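Re: [preserving] Salt percentage for fermented swede

On 11th February, Yevdokiia Ivanyshyn wrote:
> I followed the Worlow method as printed: 2% salt by weight of
> vegetable, grated, packed into a jar, no added water. After a
> week there was hardly any brine and the top layer had gone
> brown. Should I raise the salt or add water? The cellar here in
> Miscombe sits at 12 degrees.

Yevdokiia,

Add water, but salt it first. Swede gives up far less liquid than cabbage, and a stored root in February gives up less again. The 2% figure is fine for cabbage grated straight from the field. It assumes that the vegetable will cover itself, and yours did not.

I work from the combined weight. Put the empty jar on the scales, zero it, add the swede, then add water until it is covered by two fingers. Read the total and take 2.5% of that as salt. My last batch came to 967 g of swede and water together, so 24 g of salt. Pour the water off into a jug, dissolve the salt in it and pour it back.

The brown layer is air contact. If there is no fur and it smells sour and clean, lift off the top and carry on. If it is slimy or smells of anything else, throw the lot out.

At 12 degrees I would not judge it in a week. The January jars took 23 days to reach a sourness I liked, and a second set left until day 27 was better with fatty food. A warmer shelf for the first three days helps to get it going.
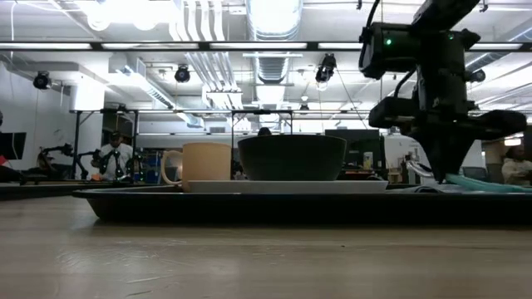
Mug, plate and bowl on the black tray.

On serving: drain it well, dress with caraway and a little rapeseed oil, and leave it for ten minutes. It also goes into a potato soup, added off the heat. Taste before salting the soup.

Siregar's notes give a version with a third carrot by weight. It starts faster because of the sugar, but goes soft sooner, so I keep that one for small jars. The Prarnport version uses whole slices under a weight, and I have not tried it.

Which grater did you use? A very fine one makes the browning worse.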